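3.2 Teaching by hand and teaching from the desk

Figure 1. View from the wrist camera during a teaching session, with the gripper at left and the ribbed grey surface behind the work at right. 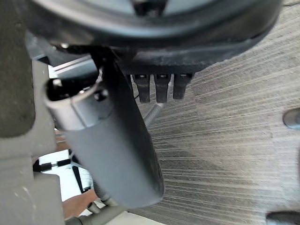

3.2.1 How the demonstrations were given

We asked each of our teachers to show the robot the same task in two ways. In the first, which we call hand guiding, the teacher stood beside the arm, took hold of it just above the wrist and walked it through the whole movement, rather as one might guide a child's hand round the letters of the alphabet. In the second, the teacher sat at a desk on the far side of the room and steered the arm with a small hand controller, watching two screens. One screen carried a wide view of the bench and the other carried the picture from the wrist, of the sort given in Figure 1.

The teachers were Gert Ngubane, Odette Rolland and Yannick Guillot. Only Odette had driven an arm from a distance before, and we were glad of her patience, for she spent a good part of August helping the other two find their feet. Everyone was given a practice spell of 19 minutes with each method before anything was recorded, and they were welcome to stop and grumble at any point, which they did, and from which we learned a great deal.

Altogether we kept 333 demonstrations from the two methods together. Of these, 157 were given by hand guiding and the remainder from the desk. A demonstration was kept if the teacher was content with it and the arm had ended inside the marked finishing area; we made no attempt to weed out those that were slow or wandering, as we wanted the robot to learn from ordinary people having an ordinary afternoon.

3.2.2 What the wrist view gave the teachers

We had expected the teachers at the desk to lean on the wide view and to glance at the wrist picture only at the very end of a reach. Gert did just this. Yannick, on the other hand, hardly looked at the wide screen once the gripper was near the work, and told us he would happily have switched it off. He had noticed that a part of the gripper always stood in the same place along the left side of the picture, and he used it as a sort of ruler, bringing the work up to its inner edge before he closed the fingers.

The close view has its troubles all the same. Dark parts lying under other dark parts are hard to tell from one another, and in Figure 1 the brightest light comes from the left while the underside of the round housing sits in shadow. Odette's habit was to pause for a moment before moving into a shaded spot, and these little pauses turned up quite faithfully in what the robot learned. We come back to them in Section 4.3, where Maëlys Delorme's way of trimming still stretches from the recordings is described.

During hand guiding the wrist picture was recorded in just the same way, though the teacher did not see it. This matters for the comparison, and we would ask the reader to bear it in mind: a person standing at the arm can lean over and peer round a bracket, but the robot, left to itself later on, has only what its cameras gave it.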